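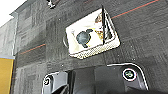
Can carpet tiles be laid over an old vinyl floor without stripping the vinyl first?

Most cushion-free tiles can, provided the vinyl is flat, firmly bonded and clean of wax. Loose or curling vinyl has to come up. We kept ours in two rooms and removed it in the third, and the finished floor feels the same underfoot in all three.

The product under review is the Gerkell carpet tile in the two-tone gray mix, with the accent line. We fitted it in January across the workroom, the corridor and the small meeting room of our office in Corkotstead. What follows covers ordering, laying and the months of use since, up to 30 August 2018. We paid the list price.

Construction

The tile is a square with a coarse, low loop face on a stiff bitumen backing. There is no cushion layer. It comes in charcoal and a medium gray, and the two are close enough that the checkerboard reads as texture from a standing position. In low side light the difference is more obvious. The face is speckled, and the speckle is not identical from one tile to the next, so replacing a single tile does not leave an obvious patch. We have tested this twice.

The accent tiles carry one thin reddish-orange line. It is part of the weave and not printed on top, so it should not wear off ahead of the rest of the face. After these months it has the same color along the corridor, where everyone walks, as it has behind the meeting room door, where they don't.

Edges are cut square and clean. We checked a stack of tiles against a steel rule before laying and found the sides consistent. One carton had tiles with slightly crushed corners. They relaxed after a night flat on the floor.

Ordering

Our order came to 351 tiles. Of these, 300 were plain tiles, packed in cartons of 12, and the remainder were accent tiles, sold singly. This is the first real complaint. The plain tiles arrive in strong cartons with the batch number on two sides. The accent tiles arrived in shrink wrap on top of the pallet, with the batch number on a loose slip that could easily have gone out with the packaging. Gualtiero Fontana kept the slip. If you order accent tiles, write the batch on the back of one of them in marker as soon as the wrap is off.

Order all the tiles together. The supplier, Christodoulou, will match a batch if it is still in stock, but will not promise it. We kept 15 tiles back as spares and would keep more next time, because cuts around the radiator pipes used up tiles faster than the drawing suggested.

Laying

The instructions call for a tackifier, meaning an adhesive that stays slightly sticky and lets the tile be lifted later. Gerkell sells its own. We used the Skanda tackifier, which the tile data sheet lists as compatible, and applied it with a foam roller in a thin, even coat. It goes on white and dries clear. Wait until it is fully clear. In the corridor we laid the first row too soon and the tiles slid out of line when the second row was pushed up against them.

Arrows on the backing show the pile direction. The plain tiles can be laid with all arrows the same way or quarter-turned, and quarter-turning gives a stronger checkerboard. The accent tiles give you no choice: the line has to continue from one tile to the next, so the arrow is fixed. Dry-lay the whole accent run before rolling any adhesive. A small error at the first tile grows along the line, and a straight thin line shows an error that gray texture would hide. Dario Benedetti set ours out from a chalk line down the center of the workroom and checked it every few tiles. The chalk brushed out of the loop with a dry hand brush, though it took several passes.

Cutting is done from the back with a hooked or straight utility blade. Score once, bend, cut through. The backing dulls a blade quickly, and a dull blade pulls the loops at the edge. Change it early. Cuts against a straight wall are easy. Cuts around a door frame need a paper template. For pipes, make one slit from the edge of the tile to the hole and place the slit on the wall side.

We found that tiles laid in a warm room went down flatter than tiles laid in a cold one. The data sheet asks for a full day indoors before laying, out of the carton. We would follow that. The tiles for the meeting room were brought straight in from the van and the corners needed weighting overnight.

In use

The workroom floor gets hard use. Parts and packaging get set down on it, chairs roll over it, and boxes are dragged across it when they should be carried. The loop has not snagged. Chair casters have left a slightly flattened track at two desks, visible when you look along the floor and not when you look down at it. The seams in that area have stayed closed.

Noise is lower than it was on vinyl, mostly in the higher sounds such as dropped screws and chair wheels. Footsteps are still audible in the room below. A cushion-backed tile would do better there, at a higher price and with more give under the casters.

Standing on it for a full day is not comfortable. Fiorella Farina works at a bench in the workroom and put a rubber mat down in the second week. The mat has left no mark so far.

Cleaning

Dark gray hides coffee, boot dirt and most of what falls off a bench. It does not hide anything pale. Lint, paper dust and small white flecks stand out on the charcoal tiles in particular, and the coarse weave holds on to them. A plain suction head leaves a fair amount behind. A head with a powered brush lifts nearly all of it. If your vacuum has no powered brush, this color will look dusty an hour after cleaning, and you should consider the lighter mix.

Liquid spills sit on the loop for a short time and can be blotted. We have cleaned up tea, machine oil and one full bottle of blue ink. The tea left nothing. The oil needed a solvent cleaner and two attempts. The ink did not come out, so we replaced the tile. Lifting it took a flat scraper and under a minute. The tackifier underneath was still sticky enough to hold the new one without a fresh coat. That repair is the best argument for tiles over broadloom in a working room.

Do not use a wet extraction machine near the seams in the first month. The data sheet is clear on this point. Liliana Morelli, who arranges our cleaning, had to have it written into the contract.

Compared with the previous tile

The rooms on the floor above have an older tile from another maker, with a cut pile. It is softer to kneel on and looks worse. The cut pile has matted along the walking routes and the edges have started to fray at the door. The Gerkell tile is rougher on the knees and on bare hands, and it is noticeably stiffer to cut. We expect it to last longer in the corridor. A fair comparison will need several more years.

Faults, in order of annoyance

Batch number on a loose slip for the accent tiles.
Pale lint shows badly on the charcoal.
Accent tiles sold singly, at a higher unit price than seems justified by one colored line.
Backing is hard on blades.
Strong smell on opening the cartons. It cleared after two days with the windows open.

Verdict

A stiff, hard-wearing tile with accurate edges, suited to offices and light workrooms with rolling chairs. The accent line is useful for marking a route or squaring up furniture, and we have used ours for both. It adds setting-out time, and in a room with crooked walls we would leave it out. For rooms where people stand all day, look at something with a cushion back. We would buy the plain tile again for the remaining offices, in the lighter mix.

Reviewed by Vimala Kotian

Contact us | Copyright 2018, all rights reserved | Back to top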